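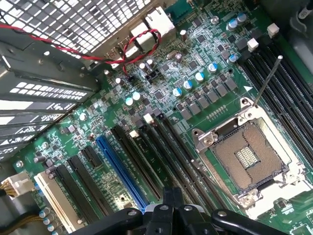
Chapter 11
Fitting the Processor

In the last chapter you bolted the motherboard into its case and checked that every standoff had a screw. The next part to go in is the processor. It is the most costly single part in most machines, and the socket that holds it is the easiest thing on the board to damage.

Sockets come in two main styles. In one, the pins are on the processor and drop into holes in the board. In the other, called a land grid array, the pins are in the socket and the processor has flat pads on its underside. This chapter deals with the second style. The contacts are thin, springy and very close together – a sleeve dragged across them can bend a whole row.

By the end of the chapter you should be able to:

Open and close a socket using its retention lever
Line up a processor with the marked corner
Lower it straight down without sliding it
Inspect the contacts and recognize a bent one

Set aside 90 minutes for the bench work. Students at the Laltham workshop use the Pichler practice boards listed in Appendix B, but any board with this kind of socket will do. Wear your wrist strap and keep the plastic socket cover in a parts tray.

11.1 Before You Touch the Socket

Switch off the power supply at the back and pull the cord. Lay the case on its side, with the open side facing up, and move your lamp until light falls across the contacts at a low angle.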